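L'application d'astrologie Kekico fait payer ses « alertes de rétrogradation » depuis samedi 31 mai 2025. L'éditeur, Harkora, promet de prévenir ses abonnés jusqu'à 7 jours avant chaque passage délicat de Mercure, avec un conseil adapté au thème natal. Prix de l'abonnement annuel : 148 euros. Les dates de rétrogradation, elles, figurent gratuitement dans n'importe quelle éphéméride.

Harkora met en avant un essai mené en mars auprès de 286 utilisateurs, qui auraient « mieux vécu » la période. Le questionnaire n'a pas été publié, et le communiqué ne mentionne pas de groupe témoin. On ignore aussi ce que « mieux vécu » veut dire - moins de retards de train, moins de disputes, moins de courriels perdus ?
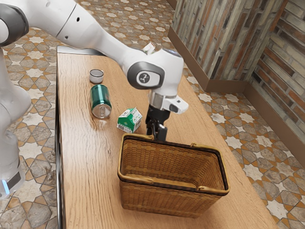
Pour une lectrice de Huldale, abonnée à la version gratuite, les alertes se ressemblent toutes : elle dit avoir reçu le même conseil que sa sœur, née sous un autre signe, à savoir relire ses contrats et éviter les achats importants. L'abonnement annuel ne lui paraît pas faire exception.

L'éditeur répond que les textes sont tirés d'un fonds de 2000 formules, revu chaque saison. Il ne précise pas par qui. Le remboursement reste possible pendant l'essai gratuit, ce qui n'engage pas à grand-chose.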